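Slatted fruit trays: frequently asked questions
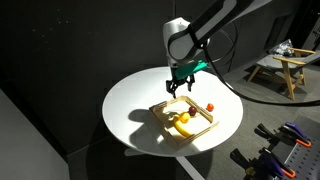 Banana and plum in a pale slatted tray on a round white tabletop.

These answers cover the Nokau tray in untreated and oiled finish. Questions on the Gredard bowl range are on a separate page. Last revised in August.

Sizes and fit

What size is the tray?

The standard Nokau is 300 mm square, measured across the outside of the rails. Internal dimensions vary slightly between batches and are printed on the card supplied with each tray. There is one depth only.

Will it fit on a small round table?

Yes. The smallest round table we recommend is 700 mm in diameter. On a top of that size the tray leaves room for two place settings if it is pushed off centre, or three cups and no plates if it is left in the middle. On anything smaller the corners tend to meet elbows.

A square tray can be set at any angle on a round top, as there is no edge to line it up with. If the tray stays out during meals, point a corner at the unused side of the table.

Can I use it on a pedestal table?

Yes, but keep it inside the line of the base. A full tray near the rim of a light pedestal table will make the top dip when someone leans on the same side. Check the fixings under the top before blaming the floor.

Does the tray have a bottom?

The Nokau has a slatted base. Small fruit such as cherries and blueberries can lodge between the slats, so use a saucer or a shallow dish inside the tray for those.

How much will it hold?

The tested load is 1,280 g spread evenly. In practice you will run out of space before you reach this, unless you are storing melons. Please don't store melons in it.

Is there a larger version?

Not at present. Two trays can be placed side by side. They don't clip together.

Arranging fruit

Which fruit goes in first?

Whatever is heaviest and firmest. Apples and oranges go at the bottom, plums, apricots and ripe pears on top or to one side. Soft fruit should sit in a single layer.

Where should bananas go?

Bananas bruise along the underside where the weight is concentrated. A single banana will usually fit best on the diagonal. A bunch is better laid with the curve upwards, so that it rests on its ends. Avoid resting lemons, apples or anything round and heavy on a ripe banana for more than a few hours.

Should bananas be kept apart from other fruit?

It depends on what you want. Bananas give off ethylene as they ripen, and this speeds up ripening in fruit kept close by. For hard plums, pears and avocados the effect is useful. For apples you mean to keep for a fortnight it is a nuisance. If you have both kinds, use two trays or put the apples in the fridge.

Can tomatoes go in the tray?

Yes, at room temperature, stalk end down. Tomatoes that are not yet fully red will continue to colour. They mark easily against a rail, so place them in a corner where they can't roll, or keep them on a plate next to the tray.

Round fruit rolls off my table. What can I do?

Put it inside the tray. If the tray is full, it's overfilled. The rails are low and will stop one layer of fruit from rolling, but they will not hold a heap. Also check the table with a spirit level. Many round tables have adjustable feet, and a quarter turn is often enough.

How often should I turn the fruit?

Every two days in summer, every three or four otherwise. Turn each piece so that a different side is against the slats. Take out anything split, leaking or furry at the same time, and wipe the slats beneath it.

Should I wash fruit before putting it in?

No. Wash it when you are going to eat it. Damp skins encourage mould and will raise the grain on an untreated tray. If fruit has been rinsed already, dry it fully with a cloth first.

Can I leave fruit in its plastic bag?

Take it out. A closed bag traps moisture, and the slatted base then does nothing. Bags with holes are a little better. Keep one clean bag if you like, for carrying fruit or for speeding up an avocado overnight, but it doesn't belong in the tray.

Position and light

Can the tray stand in sunlight?

Short periods do no harm to the wood. Pale untreated wood will darken with regular exposure and the change will be uneven if the tray always faces the same way. Turn it a quarter turn each week. Fruit is more sensitive than the tray: direct sun through a window will warm one side of a plum enough to soften it in an afternoon.

What about strong indoor lighting?

LED lamps at normal ceiling height are fine. A spotlight close above the table is less suitable, particularly an older halogen type. If the rails feel warm to the touch, move the tray or the lamp.

Will it scratch a white or glossy tabletop?

The tray itself is smooth underneath, but grit caught beneath a corner will scratch any polished surface. Lift the tray when moving it and wipe the table first. Four felt pads are supplied loose in the box. Fit one under each corner, and replace them when they go flat or sticky.

The tray has left a mark on the table. Is it permanent?

Usually not. A faint yellow outline is most often oil from the finish, and comes off with warm water and a drop of washing-up liquid. An outline that is lighter or darker than the surrounding surface may be the table itself changing colour in daylight, in which case moving the tray for a few weeks will reduce the contrast. Do not use scouring cream on a gloss finish.

Cleaning and care

How do I clean it?

Empty the tray, tip out crumbs and stalks, and wipe with a damp cloth along the slats. Dry it straight away with a second cloth. Stand it on edge for an hour before refilling.

Can it go in the dishwasher?

No. The glue in the corner joints is water-resistant but isn't intended for immersion or for dishwasher temperatures. Trays returned with opened joints and swollen slats are not covered.

How do I remove fruit stains?

Plum and cherry juice will stain untreated wood within minutes. Blot, don't rub. For a stain that has dried, sand lightly with 300 grit paper in the direction of the grain, then brush out the dust — the gap where slat meets rail needs a dry toothbrush. Oiled trays will need a fresh coat on the sanded area.

Which oil should I use?

Any food-safe oil sold for chopping boards. Apply thinly, leave for the time stated on the tin and wipe off the excess. Olive and sunflower oil go rancid and shouldn't be used. Lay used oily cloths flat outdoors to dry before putting them in the bin.

A slat has come loose. Can I repair it?

Yes. Clean out the old glue, apply a small amount of wood glue at both ends, and hold under light pressure overnight. Replacement slats are sold singly under part number 77. State whether you need the untreated or the oiled version.

How do I get rid of fruit flies?

Remove all ripe fruit to the fridge for three days. Wipe the tray, the table and the underside of the table edge, where drips collect. Empty the kitchen bin daily during this time. Traps help with the adults but will achieve very little if a soft plum is still sitting in the room.

Ordering and returns

Where are the trays sold?

From our Odgate shop and by post. The shop is closed on Saturday afternoons. Dalgleish stocks the oiled version only.

Can I return a tray I have used?

Unused trays can be returned within 30 days. Used trays are accepted only if there is a fault. Small differences in colour between slats are normal and are not treated as a fault.

Who do I contact about a damaged delivery?

Write to Nandi Potgieter in customer orders and attach a photograph of the box as well as the tray. Questions on materials, finishes and repairs go to Jericho Gatchalian in the workshop. Please include the batch number from the card.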